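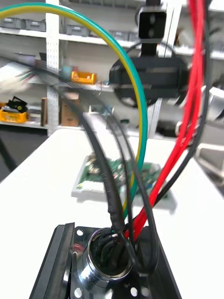 # Tell Us About Buying (or Not Buying) Your Home: Readers Wanted for the Clala Housing Diary

Did you put off a move this year when rates changed? Did you buy anyway, and then lie awake doing the math? Are you still renting in Bavarton and wondering whether the down payment you've been putting away will ever catch up with the prices? We would love to hear from you, and we mean that sincerely, even if you feel your story is a pretty dull one. The dull ones are often the most useful to us.

Clala is a small housing research group, and the Housing Diary is our longest study so far. We are looking for 16 households in and near Bavarton to keep a simple record of their housing decisions for 10 months, starting in February. Our reports usually lean on sale prices and loan figures, and those are fine as far as they go, but they don't tell us what gets said at the kitchen table the night before an offer goes in.

## Who can take part

You can join if you are 18 or older and at least one of these fits:

- You plan to buy your first home within the next year or so.
- You own a home and are thinking of selling, refinancing, or staying put.
- You rent and have recently decided against buying.
- You looked seriously at the new townhouses at Amegashie and walked away — we would especially like to talk with you.

You don't need to know anything about mortgages. People who work as lenders or real estate agents can't take part this time, though we're very grateful for the interest.

## What you would be doing
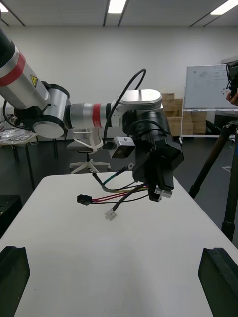
Most of the work is a short diary entry every other week, and you can type it, write it by hand, or leave it as a voice message if your evenings are as busy as ours. Tell us what you looked at, what you ruled out, and how you felt about it. Small things are welcome: a strange remark at an open house, a fee you hadn't expected, even a warning label as plain as the yellow triangle on that arm, if you wish your loan papers had come with one. We will also invite you to three longer conversations, by phone or at our office on Pumis Street, where the coffee is decent and parking is free after 5 p.m.

Please keep your bank statements at home. We will ask for rough price ranges and nothing more exact than that.

## What you get

Each household receives $608, paid in two halves, one at the midpoint and one at the end. You'll also get a printed copy of the final report before anyone else sees it. Names and street addresses are left out of everything we publish, and you may stop at any time and keep whatever you have been paid so far.

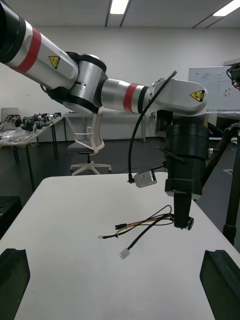

*Robot arm with red bands over a white tabletop.*

## How to apply

Send us a letter or an email of a page or less, telling us who lives in your household, where you are in your housing plans, and the best time of day to call. Mark it "Housing Diary" so it lands in the right pile. We read every one, and we'll write back either way, though it may take us a couple of weeks — please bear with us.

If you aren't chosen for the diary, you can still fill in our one-time reader survey. We are hoping for 3,000 replies, so do pass it along to a neighbor, a cousin, or the friend who keeps sending you listings. Paper copies are at our front desk on Pumis Street until 6 p.m.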